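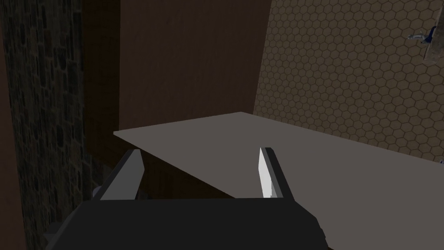

Humidity control in the paper store at Karnar

Work on the air handling in the lower paper store finished in December, and the room is back in normal use. Readers who request maps or ledgers from that floor should see the usual retrieval times again.

The old unit controlled on temperature alone. When the outside air was damp, it cooled the supply, reached its set point and shut off before much moisture had been removed. Relative humidity in the store then drifted upward overnight, with a peak of 71 percent logged beside the north wall. Paper takes up and gives off water slowly, so a short peak does little harm, but the log showed the same pattern for weeks at a time.

Wálter Cuadros replaced the controller with one that reads dew point and runs the cooling coil and the reheat coil as separate stages. The coil now stays cold long enough to drain, and the reheat brings the air back up before it enters the room. The upper alarm limit is set at 60 percent, with a delay so that an open door does not trigger it.

Two points came up during commissioning. The return grille was partly blocked by a run of map cabinets, which have been moved forward to clear it. The sensor in bay four was also reading high against the reference instrument - it had been mounted on the outside wall and was measuring the wall more than the air. Dayana Castaño has moved it to the end of the center rack and entered the change in the calibration record.

The logger takes a reading every 1000 seconds. Data from before the changeover is stored separately under job number 3141 and should not be merged with the new series, as the sensor positions differ.

Staff using the store are asked to keep boxes off the floor along the return side and to let the inner door close before opening the outer one. New accessions still go through the conditioning room first. Questions about the alarm settings go to Kausar Afridi. Requests for the log files go to Arlo Whitlock, who can supply them as plain text by month.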